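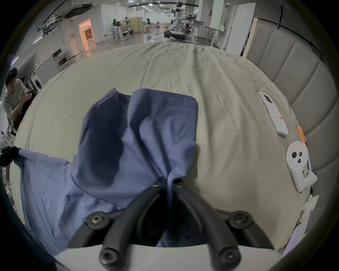

Figure 2. A blue cotton T-shirt on a bed, with a fold of the fabric drawn up.

4.2 Where clean laundry waits

We had expected our diarists to write mostly about washing, and they did write about washing, but what filled page after page was the stretch between the dryer and the drawer. Of the 397 diary entries we gathered in Kombo and Jallar, a good many mention the bed as the place where clean clothes are set down, sorted, pushed aside at bedtime and picked up again the next morning (Sang and Darwish read every entry twice, bless them).
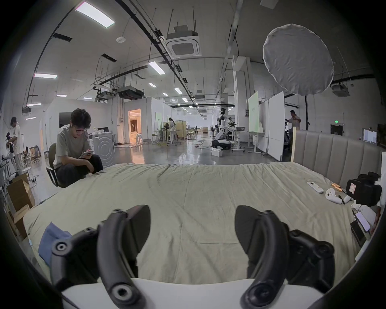 One mother in Jallar called her bed "the big table," and we grew so fond of the phrase that we used it as a code. Entries under this code tend to be written late in the evening, often with a note of tiredness, and they speak of shirts far more than of towels or socks. A shirt, it seems, asks for a decision: fold it, hang it, or let it be worn once more.
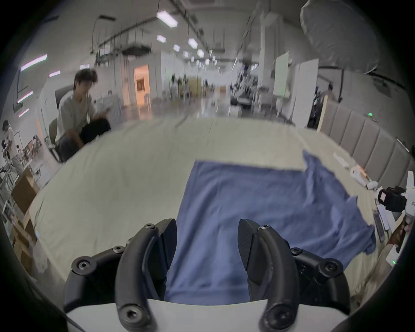 Kimaro's earlier interviews in Peletti pointed the same way, though the homes there were smaller and people shared rooms more often. In those homes the pile had to be gone before anyone could sleep, and our writers in Kombo, who mostly had a chair to move things to, were a good deal more relaxed about it. 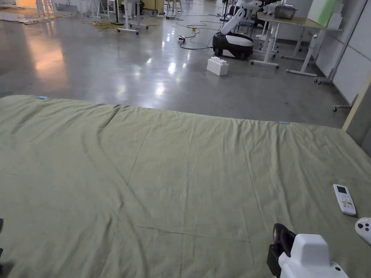
We would be careful about making too much of this difference. December was a cold month in both towns, clothes were heavier, and two of our households stopped writing before the holidays. Section 5 takes up the question of who does the folding.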